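Laltemeck Building, Ground Floor and Loading Side
General safety walk-through, checklist with comments
Walked by: Urmila Sisodia
Copy to: Bhupendra Mittal
Date: 23/04/2026

Marks used: OK / FIX / WATCH / NA. FIX means someone has to do something. WATCH means look again next walk. Comments are mine unless marked BM.

Did this in one go before lunch so excuse the shorthand. Last walk was August and half of that list is still open, carried over below where it still applies.

SECTION 1 - WAYS OUT

1.1 Front door opens fully, no key needed from inside
OK. Closer is slow but it latches.

1.2 Loading side door opens fully, no key needed from inside
FIX. Push bar works. Door drags on the threshold for the last bit and I had to put my shoulder into it. Same as August. Hinge screws are backing out of the frame at the top, longer screws may be all it needs.

1.3 Corridor clear to full width
FIX. Flattened boxes leaning by the kitchen again. They slide down and then they're a floor hazard as well. Took a pile out myself, the rest is still there.

1.4 Exit signs lit
OK at the front. WATCH at the stairs, flickers when you first turn on the lights, then settles.

1.5 Outside of exit doors clear
OK today. Pallets were against the wall beside the loading door, not in front of it. Please keep it that way, the gap is tight.
BM: I'll paint a box on the ground.
Yes please. Yellow, and extend it past the hinge side.

1.6 Assembly point sign readable
FIX. Sun bleached. You can read it if you already know what it says.

SECTION 2 - FIRE GEAR

2.1 Extinguishers hung, not on the floor
FIX. The one by the copier is on the floor behind the door. Bracket is still on the wall, so somebody took it down and left it. Hang it back up.

2.2 Gauge in the green
OK on everything I could get to.

2.3 Pin and seal in place
OK except the kitchen one, seal missing, pin is in. Have it looked at, don't just put a new tie on.

2.4 Service tag in date
WATCH. Tag 341 comes due next month. Rest are fine.

2.5 Fire blanket in kitchen
OK. Has a calendar hanging over it. Move the calendar.

2.6 Alarm panel showing normal
OK. Panel label for the zones is still the old floor plan, before the wall came out. FIX the label. Fire crew would be sent to a room that isn't there any more.

2.7 Alarm heard everywhere
NA, not tested today. Needs a test with both store room doors shut, that's where people said they couldnt hear it.

SECTION 3 - STORAGE RACKS AND SHELVES

3.1 Load signs posted
FIX. Long rack has its sign, up to 800 lb per level. Short rack by the window has nothing. If we can't find the paperwork for it then it gets light boxes only until we do.

3.2 Uprights straight, no dents
WATCH. Dent low down on the corner upright nearest the cart route. Looks old to me, there's dust in it. I drew a marker line around it so we can tell if it grows.
BM: Wouldn't a guard be better?
Would be, yes. Price one.

3.3 Anchored to floor or wall
OK long rack. FIX short rack, I can rock it with one hand. This is the one I want done first out of the whole list.

3.4 Heavy stuff low
FIX. Paper cartons are up top again and the light packaging is at the bottom. Swap them. I know the packaging gets used more. Still swap them.

3.5 Nothing hanging over the aisle
OK mostly. Roll of carpet sticks out at face height by the Rekero cabinets. Whose is it? If no one claims it, it goes.

3.6 Clear space under sprinkler heads
FIX in the back store. Top row is stacked too high. Take the top layer off, all the way along, not only under the heads.

SECTION 4 - LADDERS, STEPS, CARTS

4.1 Feet on, not worn smooth
OK tall ladder. FIX small step, one foot is split. I tagged it out and put it in my office. Please do not come and get it.

4.2 Spreaders lock
OK.

4.3 Stored so they can't fall
FIX. Tall ladder leans loose behind the door. Wants a hook or a strap at shoulder height. A strap was bought already, it's in the drawer under the sink of all places.

4.4 Cart wheels and brakes
WATCH. Gray cart pulls left. Brake holds. Flat cart is fine.

4.5 Stools and chairs not being used as ladders
FIX. Footprint on the seat of the chair under the wall clock. Come on people.
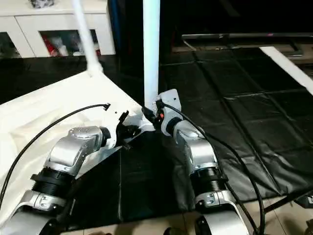

SECTION 5 - POWER, CORDS, LIGHTS

5.1 Breaker panel reachable
FIX. Coat rack in front of it. Moves easy, but it shouldn't be there. Floor tape is worn through, redo the tape too.

5.2 Breakers labeled
WATCH. Breaker 19 says "misc". Need someone to trace it. Do it after hours and tell everyone first, last time a person lost a morning's work.

5.3 Covers on all outlets and switches
FIX. Cracked plate low on the wall in the meeting room, chair backs keep hitting it. New plate plus maybe move the chairs off the wall.

5.4 Extension cords not used as permanent wiring
FIX. The brown one to the fridge. It has been on this list every time I have done this list. Fridge goes to the wall outlet or fridge goes. Cord is warm at the plug end, I felt it.
BM: Outlet is behind the cupboard, I can shift the cupboard.
Good, do that.

5.5 No strip plugged into a strip
FIX. Front desk. Undid it while I was standing there, so please don't redo it.

5.6 Cords off walking routes
OK in the corridor. WATCH at the front desk, phone charger across the gap.

5.7 GFCI outlets trip and reset
OK kitchen, OK washroom. Outside one trips but needs a hard push to reset. WATCH.

5.8 Lights working
FIX. Tube out over the stairs, it's the landing too, which is the worst place for it. Tube out in back store, less urgent.

5.9 Emergency lights, button test
OK front. Back store one came on dim and faded while I was holding the button. Battery probably. FIX.

SECTION 6 - FLOORS, STAIRS, SLIPS

6.1 Stair nosings tight
FIX. Third step from the bottom, lifts at the left. Glue has let go. A heel would catch that.

6.2 Handrail firm
OK. Bit of wiggle at the lower bracket, tightened it with what I had on me. Check it with a proper driver.

6.3 Mats flat
WATCH. Front mat curls in the corner. Turned it around, see if that holds.

6.4 Leaks
FIX. Damp ceiling tile outside the washroom, brown ring, soft when I poked it. Could be the pipe joint, could be the roof. Find out before the rain does it for us.

6.5 Spill stuff stocked
OK. Absorbent was there, dust pan was not. Dust pan turned up in the kitchen.

6.6 Wet floor signs
OK, could use one more at the loading side, everyone drags water in there.

SECTION 7 - CLEANING STUFF AND CHEMICALS

7.1 Everything labeled
FIX. Spray bottle under the sink, blue liquid, no label. Threw it out. If that was yours, sorry, label it next time.

7.2 Data sheets in the binder
FIX. Sheet for the Tellurex floor cleaner is missing. Binder has the sheet for the one we stopped buying. Ask the supplier for a current copy, pull the old one.

7.3 Bleach and acids kept apart
OK now. Drain cleaner was on the same shelf as the bleach. Moved it to the lower cabinet and wrote on the door.

7.4 Gloves and goggles near where you'd use them
WATCH. Gloves yes, only small size left. Goggles scratched to the point you would take them off to see.

7.5 Eyewash
OK. Ran it till it came clear. Took a while, so it's not being run weekly like the card says. Card has the same initials all the way down in the same pen, draw your own conclusion.

SECTION 8 - FIRST AID

8.1 Kit where the sign says
OK.

8.2 Stocked and in date
FIX. Burn gel expired. Plasters nearly gone, only the tiny round ones left. Tape is there but it's stuck to itself.

8.3 Names of first aiders posted
FIX. List still has people who have left. Down to 2 who are current. Need more, ask at the next floor meeting.

8.4 Emergency numbers posted by the phone
OK. Add the street address under it in big letters, visitors don't know it.

8.5 Accident book
WATCH. Nothing written since August. I personally know of a cut hand and a stubbed toe that took a toenail, so people aren't writing things down. No one gets in trouble for writing it down.

SECTION 9 - OUTSIDE

9.1 Ramp surface
WATCH. Grit strip is peeling at the low end.

9.2 Outside lights
OK by the road. Loading side sensor takes forever to notice you, you're at the door by then.

9.3 Waste area
FIX. Lid on the big bin doesnt shut, hinge pin gone. Bags beside it had been opened by something, raccoon I'd guess.

9.4 Gate
OK. Takács lock is stiff, gave it some graphite.

DO FIRST, IN THIS ORDER

Short rack anchored (3.3)
Fridge cord (5.4)
Stair step and landing light, same trip (6.1, 5.8)
Loading side door (1.2)
Zone label on alarm panel (2.6)
Top layer off in back store (3.6)

BM: Can do the rack and the cord this week. The door I'd rather have a carpenter see, frame looks soft to me where the screws are.
Fine, get the carpenter. Put a note on the door till then so people know to push hard.
BM: Do you want the tile opened up or left?
Opened. Put a bucket under first.

Still to walk: upstairs, roof hatch, bike shed. Will send that seperately.

US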